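Filed under: Home and Material Culture > Working papers

2. The things on the table

2.1 How the set came together

We should say something about the play kitchen itself before going any further, because readers of our earlier draft quite reasonably wanted to know what people were being asked to tidy. The set was not bought in one go. The larger part of it came from the Laxdal toy library, which lends play food and small dishes by the boxful and was kind enough to let us keep ours well past the usual return date, and the rest was gathered piece by piece from cupboards and charity shops over the spring. We rather liked this. Most play kitchens in family homes have grown in just the same way, with a good plate from one set, a lemon with no partner from another, and something from the real kitchen that drifted across one wet afternoon and never went back.

The result is a mixture of scales, and the mixture matters to what follows. The colander is green and oval and is easily the largest dish we have; it would do perfectly well for somebody's peas. The fruit is small. There is a strawberry with its green top, an orange slice with the segments marked on it, and a banana whose peel comes away from the fruit. The ketchup bottle is tall and heavy-looking beside them, and it gave our visitors more trouble than anything else in the box, for reasons we come to in 2.3. A toaster oven stands at one side of the table.

2.2 What we asked people to do

Visitors came to the Sodero rooms in pairs, usually an adult and a child, and were given 10 minutes with the set. We asked them to put it "how it ought to be". The wording was chosen with some care after a trial at Rolwood in which we had said "please tidy up", and almost every family swept the whole lot into the nearest large container and looked at us expectantly. (The container, inevitably, was the colander.) The newer wording produced much slower and more interesting work. People moved things a hand's width and moved them back. Children explained to their grandparents that the strawberry could not possibly be next to the bottle. Grandparents explained to children that a bowl with nothing in it is still in use if somebody is about to want it.

We kept notes by hand on a printed outline of the table and copied them afterwards into the Devenix scheme, which records only what each object rests on and what its nearest neighbour is. The scheme is a blunt instrument and we have grumbled about it elsewhere, but it has the great advantage that 2 people can fill it in separately and then compare their sheets over a cup of tea without falling out. Across all the visits it gave us a little over 1,000 entries, a good many of them concerning fruit.

2.3 Plates, bowls and the bare table

The pattern that struck us first was how much was left on the bare table. We had supposed, and I think most people would suppose, that dishes exist to have things put in them, and that a person asked to set a play kitchen in order would begin by filling the bowls. Some did. Far more often the bowls were kept clear and the fruit was set down in the gaps between them, close enough to belong to the dishes without being served in them. Adults who were asked about this afterwards tended to say that the food was "waiting", and several used the word quite without prompting.

The ketchup bottle was treated differently. It will stand up, but it topples when the table is nudged, and once it had gone over a few times people gave up and laid it down. A bottle lying straight on the table seemed to bother them, though, in a way that a strawberry on the table did not, and the plate was the obvious remedy. It has enough of a rim to discourage rolling. Small round things had no such luck and were simply put down wherever they would stay.

Figure 2. The kitchen set on the white table. The ketchup bottle is on its plate in all four views, with a small round red piece nearby; the colander can be seen in the first three.

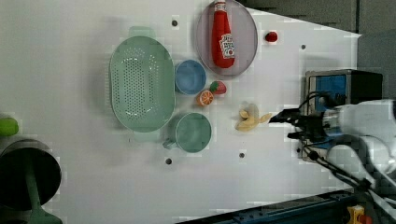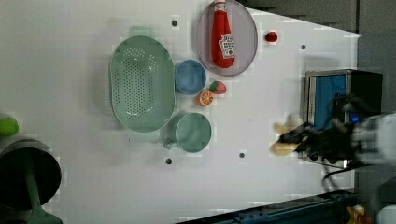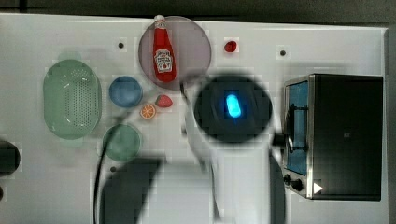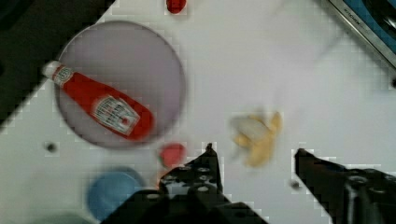
A word, too, about the colander, which we have come to think of as the awkward guest of the whole study. It takes up so much room that its position decides a great deal about everyone else's, and yet it was very seldom moved. Families worked round it, much as one works round a piano. When we asked why, the commonest answer from the children was that it was too big, and from the adults that it looked settled where it was. Only in the late afternoon visits, when everybody was a little tired and the tea was being put away, did it go back to being a container, and then the fruit went into it by the handful.

We take up the question of tiredness again in section 4, where the afternoon sheets are set beside the morning ones. The oven is left out of that comparison, as it was too bulky for the younger children to shift and the adults did not much care to.

Recent in this series
- Spoons that leave the drawer
- What goes on the second shelf, and why
- Borrowed boxes: notes from the Laxdal toy library
- Laying the table with under-fives: a Rolwood trial

Contact the series editors | Text may be copied for teaching with acknowledgement | Back to top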